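I'd been meaning to get over to Prirkberg for ages, and last Thursday I finally managed it, catching the slow bus with a flask of tea. Wesulwood had opened their doors for the afternoon to show off Basovum, the simulator where they try out their kitchen robot, and I do love a nose round other people's work (my sister says I'd go to the opening of a drawer).

There were 16 of us squeezed into a room meant for far fewer. We began with the view from the robot's own hand, which took me a minute to get used to, as you're looking down past the fingers at the worktop. 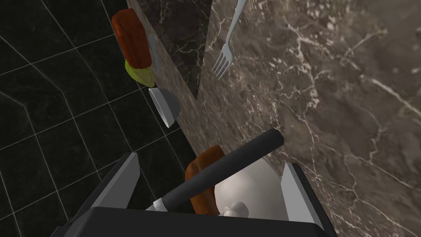 Why practise in a made-up kitchen at all? A made-up kitchen can be put back to the start in a moment, and the team told us they had got through 4,000 attempts there since February.

Next came the view from higher up, over the robot's shoulders. I liked this one much better - you get a proper sense of the size of the thing next to its table, and I found myself leaning forward in my seat like somebody watching the snooker.

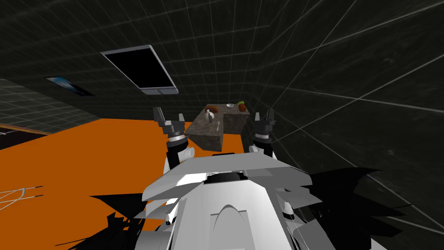
Both grippers up, with the table between them.

We had 3 sessions with a tea break after the second, and the biscuits were very good indeed. Over tea I got talking to a retired school cook who had strong views on chopping boards, and she put most of them to the poor young man from Takagi, who'd come to talk about joints and motors 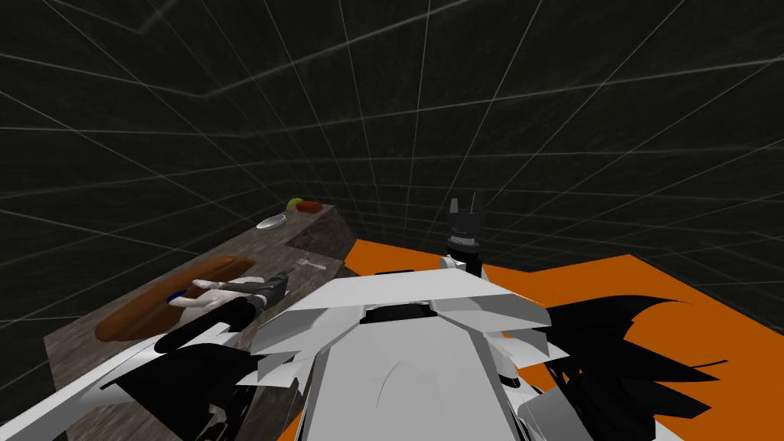
and who took it all in very good part. He even wrote some of it down! I asked him how long before I could have one at home to do the washing up, and he laughed and changed the subject.

The last session was given over to the hand on its own, and I stayed until they began stacking the chairs. 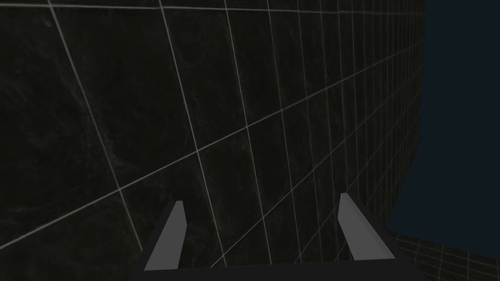

The gripper with its fingers wide open, against the dark tiles.

I missed my bus, of course, and had to wait for the 2 stops' worth of roadworks to clear before another came. They're hoping to run another afternoon in the spring, so I've put my name down.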